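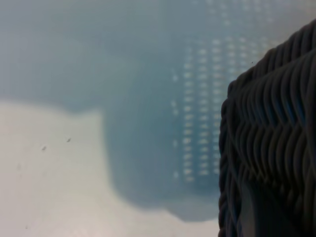

RUCHTI OPENS ORDERS FOR THE CARKONBY BASKET AND BOX SET, READY FOR THE JANUARY CLEAR-OUT

Zurkside, 21 December 2020. For immediate release.

Home storage shop Ruchti has opened orders for Carkonby, a set made up of one dark grey woven basket and one blue-grey see-through plastic box, sold together and meant to be used together. First batch is 300 sets. Orders by phone and through the website from this morning, collection from the Zurkside shop or local delivery in the new year.

The set costs £40. Box comes with a lid, basket doesn't. Both can be bought singly from March when the second batch lands, but for now it's pairs only.

WHY A PAIR

Short version: people buy boxes for the things they want to keep and baskets for the things they use every day, and then end up with a cupboard full of one sort and none of the other. Ruchti has sold both for years, from different shelves, at opposite ends of the shop. Carkonby puts them side by side.

The basket is for out in the room. Blankets, slippers, the dog's towel, whatever is on the sofa at nine in the evening and shouldn't be. Charcoal colour, thick rounded strands, close weave with a bit of a ridge to it. It doesn't show dust much and it doesn't look like storage, which customers kept asking for.

The box is for the cupboard, the top of the wardrobe or under the bed. Clear enough to tell jumpers from Christmas lights without getting it all the way out. The blue-grey tint was picked over plain clear plastic after a lot of back and forth in the shop. Plain clear shows everything, and a shelf of it looks like a stockroom. Solid colour shows nothing and you're back to writing on masking tape. The tint sits somewhere between.

"We've all been at home with our own stuff for most of the year and I think everyone is a bit sick of the sight of it," said Sumeya Tekleab, who runs the shop and chose the range. "People ring up wanting ten boxes. I ask what's going in them and there's a long silence. Start with two things. One for what you're putting away, one for what you're leaving out. Fill those, then ring me again."

WHAT CUSTOMERS TOLD US

Ruchti put a short set of questions to its mailing list in the autumn and had 778 replies, more than the shop has had for anything apart from the year it tried to stop selling the enamel bread bins.

The hall came out as the worst spot in the house. Shoes, post, scarves, bags for life, and this year masks and hand gel as well. The bedroom chair came next (every house has the chair). Then the kitchen table, now doing a second job as a desk or a classroom in a good many homes and needing to be cleared twice a day.

Most asked for the same few things. A basket soft-looking enough for the living room. A box you can see into. Something that doesn't need putting together. And please, lids that can be bought again when the first one cracks. Replacement lids for the Carkonby box will be stocked from March.

A fair number also wrote in about bathroom cabinets, which this range does nothing for. Noted, and being looked at.

HOW THE SET WORKS IN THE HOUSE

Sumeya has written a one page sheet that goes in with every set. Main points here, editors are welcome to use them as they stand.

The hall. Basket by the door, scarves and gloves only. Shoes go somewhere else. Once shoes get into a basket it is a shoe basket and there's no getting it back. Box on the shelf or in the understairs cupboard for whatever is out of season.

The living room. Basket at the end of the sofa. Blankets rolled, they come out easier than folded and you can get one from the bottom without tipping the lot on the floor. Board games in the box, lying flat, the ones with broken corners held with a wide elastic band.

The bedroom. Spare bedding in the box — one full set to a box, pillowcases on top. Basket for the things off the chair. Worn once, not ready for the wash. Empty it on Sunday night.

Children's rooms. Basket for soft toys. Box for anything with small parts. Let the children choose what goes in, then leave it alone for a week before you start moving things about.

Kitchen table. Basket on the floor at one end. Laptop, chargers, exercise books, all in at teatime and all out again in the morning. Takes a minute or two once everybody knows where it goes.

Christmas. The box takes baubles well if they're in egg cartons first. Lights wound round a piece of card. Tinsel last, on top, squashed down. Write on the lid what is in there, you will not remember by next December.

The sheet is also on the website as a plain page for anyone who wants the advice and not the baskets.

LOOKING AFTER THEM

Basket: soft brush or the brush end of the hoover, then a damp cloth. Along the ridges, not across. Crumbs get down in the grooves, turn it upside down and tap it outdoors. Dry it off away from the radiator. Keep it clear of the log burner.

Box: warm soapy water and a soft cloth. No scouring pads, the plastic will go cloudy and the point of it is seeing in. Leave the lid off overnight before it goes into the loft. No coat hangers or anything else pointed pressed up against the sides.

Do not use either for food without wrapping. Potatoes in the basket has been asked. Line it first.

ORDERING, COLLECTION AND DELIVERY

Orders are being packed by Zevotix, the Zurkside packing and delivery firm that has handled Ruchti parcels since the shop's first lockdown in the spring. The box travels inside a carton and the basket travels on top with paper stuffed in it to hold the shape. No plastic wrap on the basket. Cartons can be handed back at the shop counter or given to the driver on the next delivery.

Collection is by booked slot, one household at a time, at the side door. Please wear a mask if you can and please don't come early, the pavement is narrow and the neighbours have been very good about it.

Delivery is free within Zurkside and the nearer villages. Further out is charged at cost and will be quoted before you pay. Sorry, no overseas orders at the moment.

The phone line closes at lunchtime on Christmas Eve and opens again in the first full week of January. Web orders can be placed throughout but will not be looked at over the holiday. Customers will recieve an email when their set is packed, with a slot to choose from.

Limit of two sets per household for the first batch. This will be lifted if there are any left by the end of January.

OLD BASKETS AND BOXES

Ruchti will take back old storage in any state, bought from anywhere, when a customer collects a new set. Sound pieces get a wipe down and go on the free shelf outside the shop. Cracked plastic goes for recycling where the council will have it. Around 60 pieces went through the free shelf during the autumn, most of them gone the same day. Unravelling baskets are wanted by two local allotment holders who use them for squash and say the worse the condition the better.

Please empty them first. Really do check.

A WORD ON PRICE

The set price is fixed for the whole of the first batch. It won't go up after Christmas and there will be no January sale on it either, so no need to wait. Gift vouchers can be used. Vouchers that ran out while the shop was shut have been extended to the end of March, just quote the number even if if the date on the front has gone.

MORE FROM SUMEYA TEKLEAB

"I don't think tidying has to be a big weekend. Half an hour and a cup of tea. One shelf. I did our airing cupboard like that and found three hot water bottles and a swimming cap, none of us swim."

"The basket was the hard bit. We looked at a lot of greys. Some of them were nearly blue once you got them home, some looked brown under a lamp. We wanted a dark one that would stay dark. Then the box had to sit next to it and look as though somebody had thought about it."

"If you only do one thing in January do the hall. You walk through it every day. Or you do when we're allowed out."

NOTES FOR EDITORS

1. Carkonby is the name of the range, please don't call it the Carkonby basket on its own. Set = one basket, one box, one lid.

2. Ruchti is an independent shop selling storage, brushes, buckets and kitchen goods. It has one branch, in Zurkside.

3. Sumeya Tekleab is available for phone interviews up to Wednesday afternoon and again once the phones are back on in January. Mornings best. She is happy to talk about small flats, shared houses, and getting teenagers to put anything away.

4. A loan set can be sent to home and lifestyle desks. Needs to come back. Give a daytime delivery address, plenty of press offices are shut and the last one went on a tour of the country.

5. Readers' questions about tidying can be sent in a batch, answers within a few days outside the holiday.

6. Embargo: none.

ENDS

Press contact: Sumeya Tekleab, Ruchti, Zurkside | © Ruchti 2020 | Back to top

14 shares | 3 comments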